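4. Preparing the room and fitting the Breno ventilation unit

4.1 Before you start

Read this section in full before opening the carton. The Breno unit must be fitted by a competent person. Connection to the mains supply must be carried out by a qualified electrician and must comply with the regulations in force where the building stands.

Check that the carton contains the fan unit, the wall sleeve, the outer grille, the control panel and the bag of fixings. If any part is missing or damaged, do not proceed. Contact Durrani Customer Support and quote the serial number printed on the underside of the fan unit.

CAUTION: The unit must not be fitted in a room that contains an open-flued heating appliance unless the air supply to that appliance has been checked by a registered engineer.

4.2 Choosing the position

1. Select an outside wall that is free from pipes and cables. Use a detector to confirm this before marking the wall.

2. Mark the centre of the opening. Leave a clear space of 700 mm between the opening and any door or window frame.

3. Keep the opening at least 80 mm below the finished ceiling. Where the ceiling is to be lowered at a later stage, measure from the future level.

4. Make sure that the outer grille will not discharge on to a public footpath or towards a neighbouring window.

Note: Curtains, tall furniture and storage racks placed in front of the unit will reduce the flow of air. Durrani does not accept claims for poor performance where the unit has been obstructed.

4.3 Surfaces and finishes

Walls and ceilings should be fully decorated and dry before the unit is fitted. Dust from sanding will shorten the life of the filter and may damage the fan bearings. Smooth, pale finishes are preferred in workrooms, as deposits can be noticed and wiped away during routine cleaning.

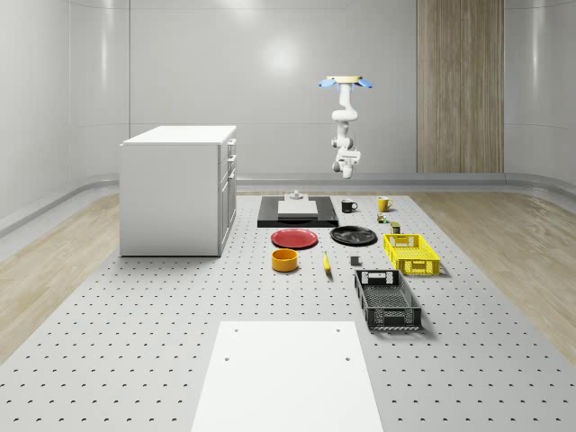 Figure 4.2 Workroom interior with white glossy walls (computer rendering).

Timber panels may remain in place provided that they do not cover the opening. Do not drive fixings through a panel into the wall behind it.

4.4 Fitting the wall sleeve

1. Cut the opening from the inside. The sleeve must slope downwards by 2 degrees towards the outside so that moisture drains away from the room.

2. Slide the sleeve into place and trim it flush with the outer wall.

3. Seal the gap on both sides with Flultum sealant. Do not use expanding foam, which may distort the sleeve.

4. Allow the sealant to cure overnight before fitting the outer grille.

WARNING: Switch off the supply at the consumer unit before removing the terminal cover.

4.5 First use

Set the control panel to Low and run the unit for one hour with the doors closed. A faint smell is normal during this time. If the unit vibrates, switch it off and check that the four mounting screws are evenly tightened.

The filter light will come on after 3,000 hours of running. Replacement filters are supplied by Tomis and may be ordered by post or through your dealer. After changing the filter, hold down the Reset button until the light goes out.

Complete the record card at the back of this manual and keep it with the deeds or tenancy papers of the property. Technical questions about this section should be addressed to Karine Boychuk, Product Documentation, Durrani.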